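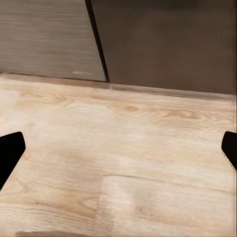
Pre-run checklist, simulated kitchen set, with my comments
Batch: Clitell, drawer and counter tasks
Checked by: Brigitta Mayrhofer, 26th June

1. Gripper opens fully before the episode starts - OK
Both fingers wide apart, nothing between them. I'm picky on this one! In January we let a batch through with half-closed starts and I'm still finding them.

2. Surface clear at reset - OK
Just wood grain, front to back. If your task needs an object, spawn it after this check, please.

3. Wrist view lined up - OK
Finger on each side, back panels up top. The left finger takes up more room than the right and I've left it that way, same as the Lorwood set.

4. Textures loaded - OK, with a grumble
Grain is nice and sharp around the knots and goes hazy toward the corners. I can live with it. The Frei folks may want to bump the resolution (I asked, no answer yet).

5. Gap between the two back panels - LOOK AGAIN
Dark slanted gap, wider at the bottom. Could be how the scene was built, could be a front sitting a bit off. I'd like someone to open the scene file before we record any pulls.

6. Force limits and stop key - OK
Tried the stop key 5 times, worked every time.

7. Episode count and labels - NOT DONE
Log says 2210 saved out of 3088 planned. I pulled 20 to replay and two had the wrong task name - so no upload to Fonmont until I've been through the rest.

Cleared to record: counter tasks yes, drawer tasks on hold for item 5.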